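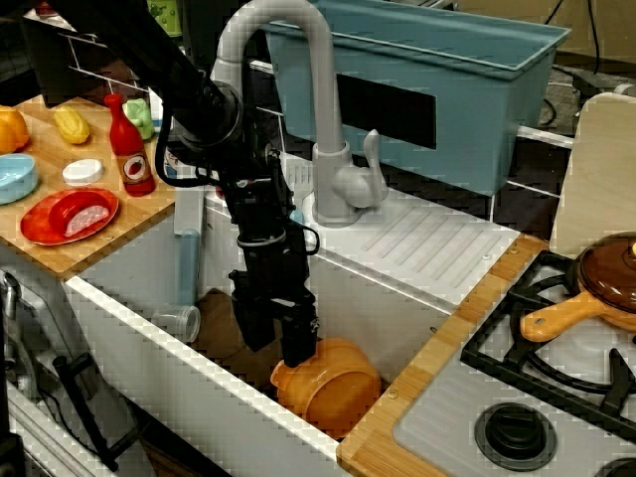

Toy kitchen station, gripper at the orange pot in the sink.

From: Iwona Stępień
To: Skarnaser bench list
Subject: Re: [bench] Sink tasks and the contact rule

On Wednesday, Bezawit Tamiru wrote:
> Rule 4 in the draft says the gripper may touch an object's rim
> but never the basin wall. With a pot lying tipped near the right
> wall I don't see how anyone keeps to that. Do we count a brush
> against the wall as a fault or not? Farnlow does, and their
> numbers look worse than ours for it.

Bezawit,

We should count it, but log it separately from a stop. I went through the 626 sink runs from September and 69 of them have a wall contact noted. Most were light and the run went on. If we call all of those faults, operators will stop writing them down.

Proposed wording for rule 4:

"Contact with a fixed surface (basin, faucet, drainboard, counter) is recorded with the run. The run is stopped if the contact force passes the limit set for the station, or if a fixed part moves."

Two more points while the draft is open.

Rule 6, starting layout. Cups and pots in the basin can start upright or on their side, but the sheet has to say which. "Pot in sink" is not enough. The same goes for a pan on the burner, lid on or lid off.

Rule 9, cables. Slack on the arm has to clear the faucet over the full reach, checked by hand at low speed before the first run of the day. Velimir wants this after every tool change as well, and I agree – please add it.

Comments to the list, please, and I'll send the merged text to Elfriede.

Iwona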